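Home | Courses | Timetable | Handouts | Assessment | Contact

Magalhães Centre for Technical Training
Vehicle Maintenance, Foundation Year
Unit 6: Handling, Sorting and Laying Out Small Parts
Course handout for February
Unit leader: Piret Kivi. Workshop sessions: Wubit Fikre, Benedito Coutinho.

1. Scope of the unit

This handout accompanies the second workshop session and should be read before attendance. It deals with the bench on which parts are placed once they have been taken from store, and with the order in which they are set out, inspected and returned. Removal from and fitting to the vehicle are covered in Unit 7.

The unit carries 18 hours of supervised time. Students are reminded that the layout of the bench is assessed in its own right and contributes to the final mark. The pass mark is 65.

2. Preparing the surface

The bench top is to be cleared and wiped down before any part is brought to it. A single large sheet of brown paper is then laid over the working area. It should lie flat, with a margin of the table left showing on at least one side for the job card and pencil. Small dark parts are easily seen against the paper, and any grit or dust that falls from them can be lifted away with the sheet at the end.

Paper is changed between groups. Students should not turn a used sheet over and work on the reverse.

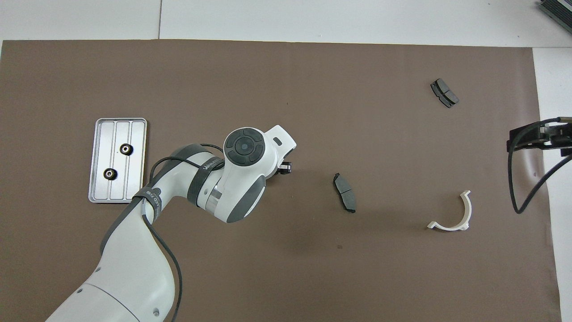
Nothing is to be placed on the paper until the job card has been read through in full. Where the card lists parts of more than one kind, decide first which kind will go into the tray and which will remain on the sheet, and write this at the head of the card.

3. The tray

Shallow metal trays with a raised rim are issued from the Dirkitz cabinet by the door. The rim stops round parts from rolling off the bench. Trays may be placed at either side of the paper, lengthwise to the student, and should not overhang the table.

Round parts go into the tray with a clear gap between them. They are not stacked. Where two look alike, they must be compared for diameter and for the condition of the centre before being recorded as a pair.

4. Brake pads

Pads are laid singly on the paper. For each pad, note the following on the card:

- the condition of the friction material, including glazing, cracks and crumbling at the edges
- whether the slot, where there is one, can still be clearly seen along its length
- the thickness at both ends, measured with the gauge
- any difference from its partner

Pads are held by the edges. Oil or grease from the fingers must not reach the friction face, and a pad that has been contaminated is to be reported to the session tutor. Do not blow dust from a pad or use the air line on it.

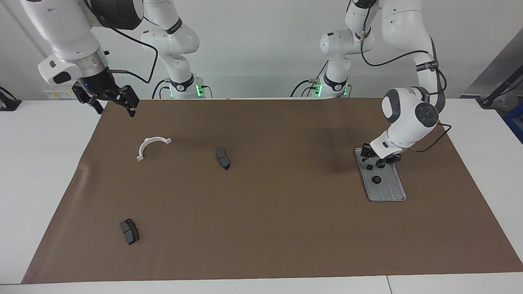 Fig. 2. Parts tray on the right-hand side of the paper, with two small round parts in it.

5. Returning parts

Tray contents are returned first, then the parts on the sheet. Each item is ticked on the card as it leaves the bench. The sheet is folded inwards from its corners and put in the lidded bin, and the tray is wiped and handed back at the cabinet. Cards are to be signed by the student and by the tutor present.

6. Attendance and written work

Attendance at 80 per cent of workshop sessions is required. Students who miss the second session should arrange a replacement with Telma Sosa in the unit office, as the exercise cannot be completed at home.

The written task is one side of A4. Describe the layout you chose for your own job card, and state one change you would make if the number of parts were doubled. Sketches are welcome and need not be to scale. Work is handed in to Érica Marinho by 4 p.m. on the last teaching day of the month.

Reading: Course Reader, section 6, and the Denis bench practice sheets, available from the unit office.

Contact the unit office | © Magalhães Centre for Technical Training | Back to top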